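Setting up a television in the lounge room: tips that save a second trip to the shops

Most picture and streaming faults blamed on a television come from placement, cabling or menu settings left as shipped. The tips on this page cover the lot in the order the work is best done. They assume an ordinary flat panel, one streaming box or a built-in app platform, and possibly a soundbar.

Measure before unpacking

Measure the wall or bench, the viewing distance and the height of the seated eye. The centre of the screen should sit near eye level. A set mounted above a fireplace is nearly always too high, and tilting brackets correct the viewing angle only in part.

Check the stand footprint as well as the screen size. Many current sets have feet close to the outer corners, and a cabinet that held the old television on its central pedestal may be too narrow for the new one. The manual gives the distance between the feet, usually on the page with the wall mount hole pattern.

Lay the panel face down only if the manual permits it. Otherwise keep it upright in the bottom half of the carton while the feet go on. Keep the carton until the return period has passed.

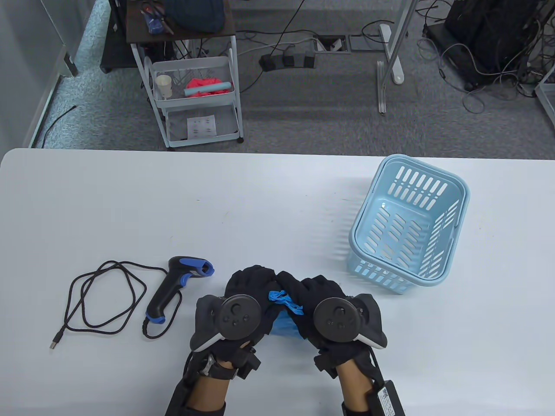

Cables should be laid out at full length before they are connected. Coil the excess in loose loops no tighter than the width of a hand and fasten them with hook-and-loop strip. Zip ties pulled hard will deform the jacket of an HDMI cable, and the fault that follows is intermittent and difficult to trace.

Label both ends. A strip of masking tape folded over the cable and marked in pencil is adequate. Write the name of the device and the port number, for example "recorder, 2".

Ports

The HDMI ports on a television are often not identical. One will be marked ARC or eARC, and the soundbar belongs there. On some sets only one or two ports carry the full bandwidth, and a games console should have one of those. Read the printing beside each socket with a torch before the set goes against the wall.

After connecting, open the input menu and look for a setting called enhanced, expanded or deluxe format. It is commonly off by default, port by port. With it off, a disc player or console may be limited to a lower colour depth or frame rate with no message on screen.
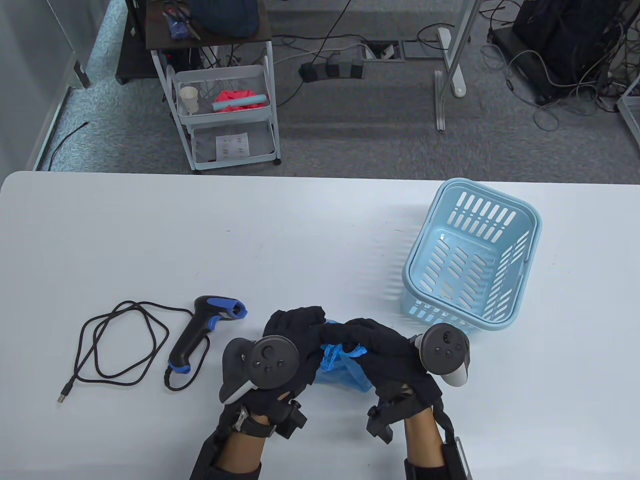 Ronaldo Batista
Home and Workshop Tips | Mar 29, 2021

Picture settings

Shop mode is bright and blue. If the set asks during installation whether it is for home or store use, choose home. Then select the mode called cinema, movie or filmmaker, which is the closest to neutral on most brands, and leave it in place for a week before judging it. It will look yellow on the first evening.

Turn off the following, in the order they are usually listed:

Motion smoothing. Gives drama series the look of a live studio broadcast. Sport viewers may prefer it on low.
Dynamic contrast. Shifts brightness in the middle of a scene.
Noise reduction. Useful for old tapes and weak broadcasts. Softens everything else.
Edge enhancement or sharpness. Set to zero, or to the middle on those brands where zero blurs the picture.
Overscan. Look for "just scan", "screen fit" or "1:1". Without it the edges of the picture are trimmed.

Settings are generally stored per input and sometimes per app. A change made while watching broadcast television may not carry over to the streaming box, so go through the list again on each source.

The ambient light sensor is a matter of preference. It dims the picture in a dark room, and in night scenes it can dim it too far. If a series filmed mainly at night is unwatchable, check the sensor and the power saving mode before adjusting brightness.

Wi-Fi and buffering

A wired connection is better where the modem is in the same room. Note that the network socket on many televisions is limited to 100 megabits per second, so a good wireless signal can test faster. Either is well above what one stream requires.

My own set is in the back room of a brick house at Prukirton, 9 metres and two walls from the router. It buffered every evening until the router came out from behind a steel filing cabinet. No other change was needed. Try the router's position before buying an extender.
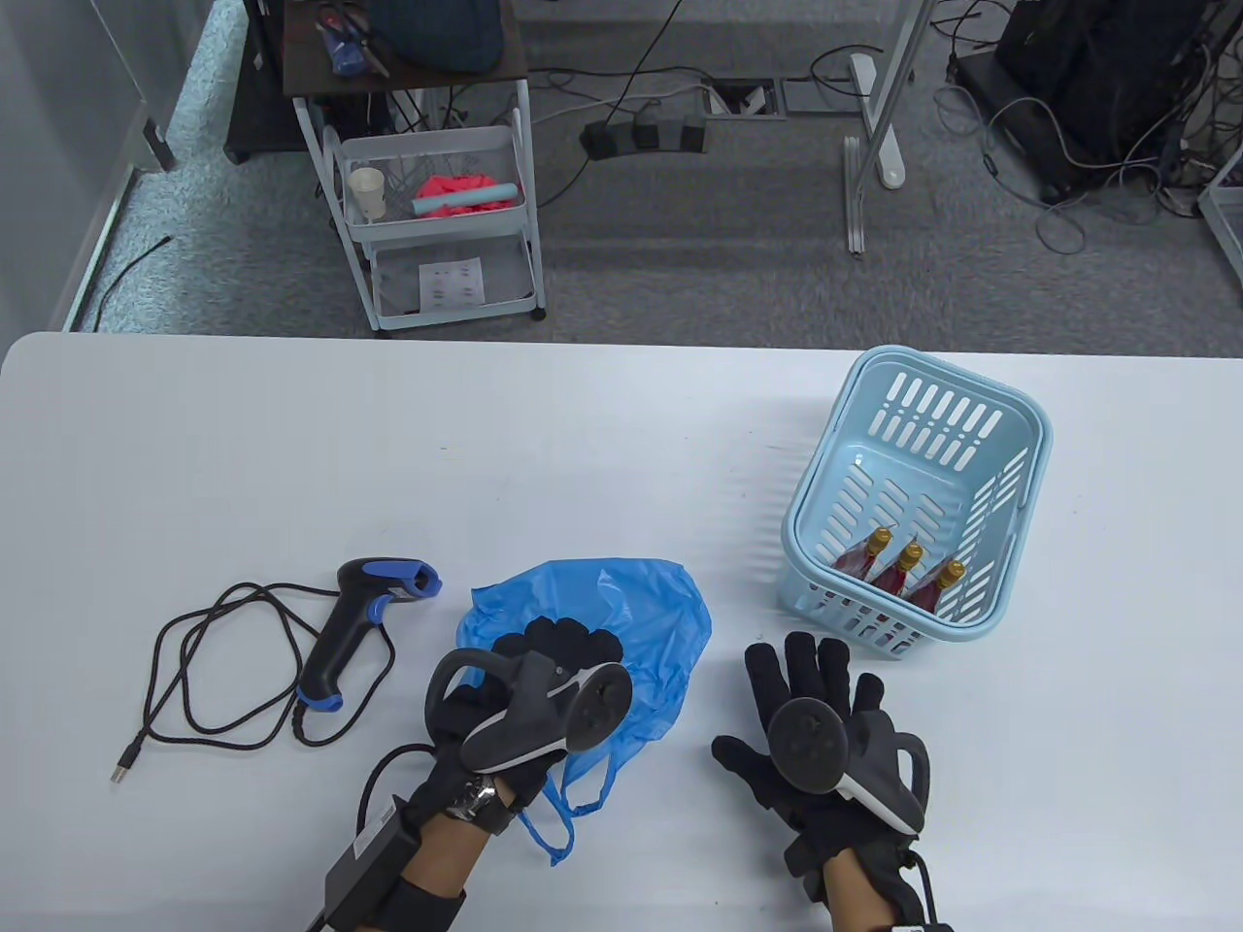 If buffering persists, work through these steps one at a time and test after each:

Restart the modem, then the router, then the television. Allow each to finish starting before the next.
Switch the television to the 5 gigahertz band if the router is within one room of it.
Clear the cache of the affected app, or remove and reinstall it.
Check for firmware updates on the television and the streaming box separately.
Try a second app. If only one service stalls, the fault is probably not in the house.

Televisions with a quick start function never restart fully from the remote. Switch them off at the wall for 10 minutes once in a while — this clears a surprising number of app faults.

Dialogue that cannot be heard

Modern drama is mixed with quiet speech and loud effects. Where the soundbar has a dialogue or clear voice setting, use it at the lowest level that works. Night mode compresses the range and is also useful in flats with thin walls.

If the set has no such setting, check the audio track in the app. A 5.1 track played through two television speakers can bury the centre channel. Selecting the stereo track often cures it.

Lip sync errors are corrected with the audio delay control. Use a news reader for the adjustment, never a dubbed film. Move the delay in small steps and return to the same few seconds of video each time.

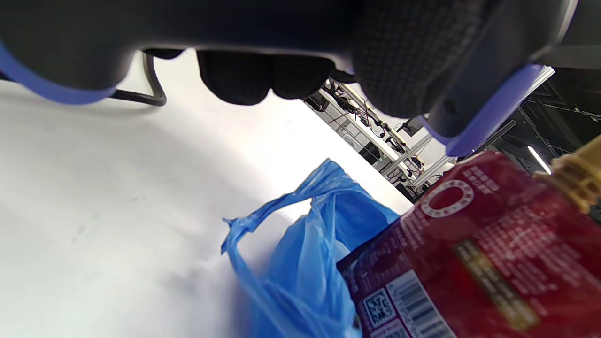

Cleaning the screen

Switch off and let the panel cool. Use a dry microfibre cloth first, with light strokes in one direction. For finger marks, dampen the cloth slightly with distilled water and follow with a dry part of the same cloth. Do not spray anything on the screen. Liquid runs to the lower bezel and enters the panel there. Paper towel, window cleaner and methylated spirits all damage anti-glare coatings.

Vents at the back can be cleared with a soft brush twice a year. August is a convenient month for one of them here, once the heater has been circulating dust all winter.

Remotes

Remove the batteries from any remote that will be stored. If the contacts have gone green, a cotton bud with a little white vinegar will lift the deposit. Follow with a bud dampened in water and let the compartment dry before fitting new cells.

To test an infrared remote, point it at a phone camera and press a button. A pale flicker on the phone screen shows that the emitter is working. Some rear cameras filter infrared, so try the front one as well. Bluetooth remotes show nothing in this test and need to be paired again from the settings menu.

Record the model and serial numbers of the set before it goes on the wall, and keep them with the receipt.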